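## 4. Does plate color change how much people eat?

The claim that a colored plate makes people serve themselves less has been repeated so often that it is now treated as settled. We doubt it is. Most of the support comes from small lunch studies in which the people running the meal knew which plate was supposed to win.

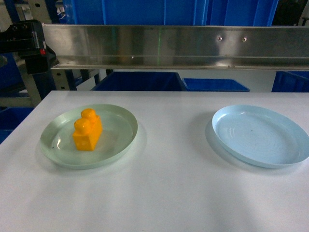
**Figure 3.** Pale green and light blue plates on a white tabletop, with a toy building block on the green plate.

### 4.1 What the earlier studies measured

Govindasamy and Pasaribu reported smaller servings of rice on blue plates at the Okatwood canteen. Their sample was 57 diners, each seen at one meal. Hunger was not recorded, and neither was the time since breakfast. A diner who arrived late and found the rice nearly gone was counted the same as one who arrived early. We asked for the raw weights and received a table of averages.

Simanjuntak tried the same thing in Volumthorpe with 80 diners and found a gap in the other direction. That result is rarely cited. When it is, it is put down to the local taste for soup, which seems a convenient way to handle a finding that does not fit.

### 4.2 Contrast as an explanation

The usual account holds that food stands out more against some colors, so people notice the portion and stop sooner. This may be true of rice on a dark plate. It says little about pale plates, where the contrast with most foods is weak, and it says nothing about stew, which covers the plate anyway. Nasution's version adds the color of the table as a second factor. With two factors and no stated limits, almost any result can be made to agree with the theory.

### 4.3 Our own servings

We weighed 300 servings over 4 weeks at the Linar dining hall. Servers were not told the purpose of the study, though we cannot rule out that they guessed. The difference between plate colors was smaller than the difference between one server and the next. We would not advise a school or hospital to buy new plates on this evidence, ours included.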